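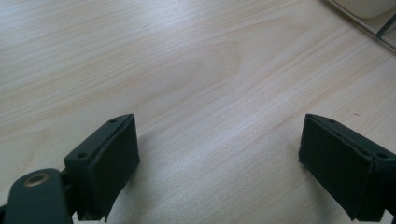 Tips for comparing two hand grippers at the workshop table

I test hand-held grippers for small jobs, and in September I had two to compare, one from Prarnindale and one from Hinojosa. These are the habits which helped me most.

Begin with a clean table. Wipe it with a dry cloth and look for crumbs and small screws before you start. A light table is good for this work, you notice quickly when the fingers are not parallel.

Open the gripper fully and look at the pads from above. If the pad cover is glued, go along the seam with a fingernail. A loose corner will catch on thin things like a playing card or a tea bag. I press it down with a drop of contact glue and leave it overnight under a clamp.

Check the screws of the pads before each test, not after. Tighten by hand only — plastic threads forgive very little.

Use the same objects for both grippers, in the same order. My set is a wooden spoon, an egg cup, a sponge and a roll of tape. Do 10 grips with each object and write down every drop, also the ones that were your own fault.

Change hands between rounds. When my wrist was tired I blamed the second gripper, and it was not fair to it.

If the linkage squeaks, put one small drop of sewing machine oil at the pivot and wipe the rest. Keep oil away from the pads. Getsemaní Sandoval wrote to me that she cleans hers with a damp cloth and a little dish soap, and I do it now too.

Store the grippers open, so the soft cover does not stay pressed.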